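Last updated: 4.10pm

Padville bird tours firm moves bookings after email mix-up

Walkers and birdwatchers waiting to hear about places on the August marsh trips out of Padville are being asked to get in touch again, after a fault left messages unanswered for most of a month.

Moltton Wildlife Walks, which runs the trips to the Quintana lagoons, said 48 enquiries had gone into a folder that staff could not open. A further batch may have been lost altogether. No payments affected, the firm says.

Dalal Nimri, who took over the bookings in spring, said she only spotted it when two regulars rang up wanting to know if they'd done something to offend her.

"I felt awful," she said. "People had written three times, some of them. One lady had sent me her whole list of what she'd seen at Quintana last year and asked if we'd be going back to the same hide. We are, by the way."

The trips run for four days and are popular for the stilts and the evening roosts. Price this year is £323 a head including the minibus and lunches but not the boat, which is extra and depends on the wind. Two of the dates are nearly full. The later one still has room.

Bookings are now going through Vitato, an online system already used by a couple of the local guest houses. Anyone who wrote before the switch should fill in the new form, even if they got an automatic reply. Those who would sooner not do it online can leave a number at the Padville visitor office, mornings only, and someone will ring back.
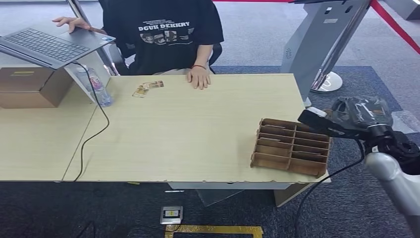
Nimri said deposits already paid would be moved across by hand and nobody would lose their place. Anyone who has booked a single room should check it has carried over, as a few have come up as shared on the new system. Dietary requests need sending again too.

There is also a change to the meeting point. Minibuses will leave from the lower car park, not the station, while the road is being dug up. Departure is still 6.30am and they wont wait long, because of the tide.

Roughly 140 people went on the trips last summer, the firm's best year so far. A winter date for geese is being looked at but nothing is fixed and there is no waiting list yet, so please dont ask for one.

The new form should be live by tonight. Telescopes can be borrowed on the day, bring your own binoculars.

Shares: 17 Comments: 3

marshwren_jo
So thats why. I'd given up and booked the coast instead, typical

Terry P
Is the lower car park free before 8? The sign says one thing and the machine says another.

heronwatcher
Went last year, worth every penny, take a hat and something for the midges. The hide at the far end is the one you want.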